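Drarwood Table and Cutlery Set
Maintained by Yaw Bawa
Version 4, updated Jan 17, 2023

Contents

Pictures of a wooden table and of cutlery being sorted into a plastic tray. The set has 152 folders, one per sorting session. File names start with the table name (Natberg or Montecinos), then the session number.

Table surfaces

Both tables are brown wood with a visible grain. Color shifts a good deal with the light, so please don't use it to tell the tables apart. Go by the file name.

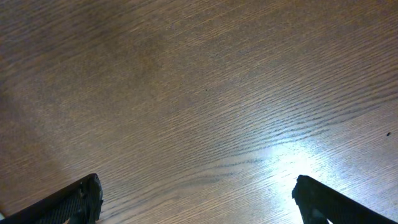 Glare is labeled as "glare" and never as a stain. Small specks on the wood are labeled "speck" if they are dark and separate from the grain. Anything you can't decide on goes under "surface, other". Sessions before July used "mark" for all of these, and 21 folders still have the old label.

Cutlery and tray

The tray is white plastic with six compartments of different sizes. Utensils are labeled spoon, teaspoon or fork, plus "utensil" when the type isn't clear. Each one also gets "in tray" or "on table". A handle resting on the rim counts as in tray.
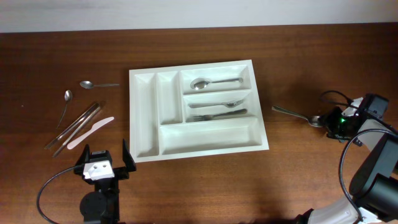
Which way a piece points does not affect its label. There is no fixed place for each type, so a spoon and a fork may share a compartment in one session and not in the next. Empty compartments are not labeled.

Known problems

Shiny handles lying side by side are sometimes outlined as one piece. Fixes go in the Gerkero sheet, with folder and file name.

Use

Free for teaching and research. Please keep this file with any copy. Requests for more than 1000 files at a time should go to Yaw first.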